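We use cookies to remember your preferences and to see which pages get read. Accept all / Manage settings

Teaching by hand: packing a box with two grippers

Before you record a single demonstration, pack the box with your own bare hands and pay attention to what you do. You will cheat constantly. You'll nudge things with a knuckle, pin something with your wrist, and drop the last item from too high up. The grippers can do very little of that, and the policy you train from them can do even less.

This page covers the two-handed packing task as we run it at Talbridge. It assumes the grippers are charged and paired. If they aren't, go back to the setup page and we'll see you in an hour.

1. Pick the objects

Choose things that disagree with each other. A peanut massage ball wants to roll, but only in one direction. A roll of packing tape will stand on its edge if you set it down politely. A pine cone has no good side to grab, and Dinesh Bajpai has been lobbying to retire it since August. It stays.

2. Pick the box

Deep is good. Handle cutouts are good too, although a fingertip will find its way into one sooner or later. When it does, open the finger fully and back straight out. Do not twist. We have replaced enough pads.

3. Decide what each hand does

Say it out loud before you start: right hand steadies the rim, left hand places. Then keep to it for the whole batch. Jolán Fodor once swapped hands halfway through a set of 64 and the trained arm spent its first afternoon reaching for the box with both hands and a great deal of indecision.

4. Record

Start with both grippers in view of each other and the fingers open. Move at the speed of someone carrying soup. Close on the object, wait a beat, lift, travel over the rim, lower until you feel the bottom, open, wait another beat, leave by the way you came in. If you fumble, finish the episode anyway and mark it as a fumble. Recoveries are worth keeping. Swearing is stripped out with the audio.

Stop after 19 episodes and rest your hands. Your wrists will start taking shortcuts before you notice, and the robot will learn every one of them faithfully.

5. Change the room

Turn the box. Move to a bed, a floor, a desk with somebody's laundry on it. Our first Plestmont set was 861 episodes on one very clean table, and it produced a robot that was excellent at that table.

6. Check before you upload

Play back the first and last episodes of each batch. Look for a thumb over the lens, fingers that never quite opened, and objects that were already in the box when you pressed start. Csaba Kun reviews the rest and is not known for mercy.
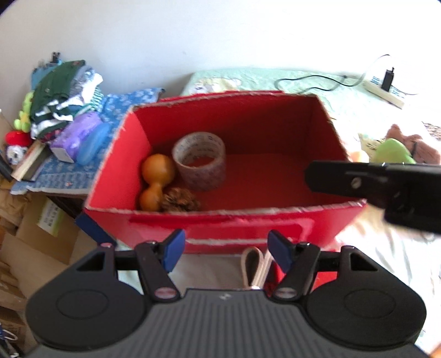 Vol. 13, p. 64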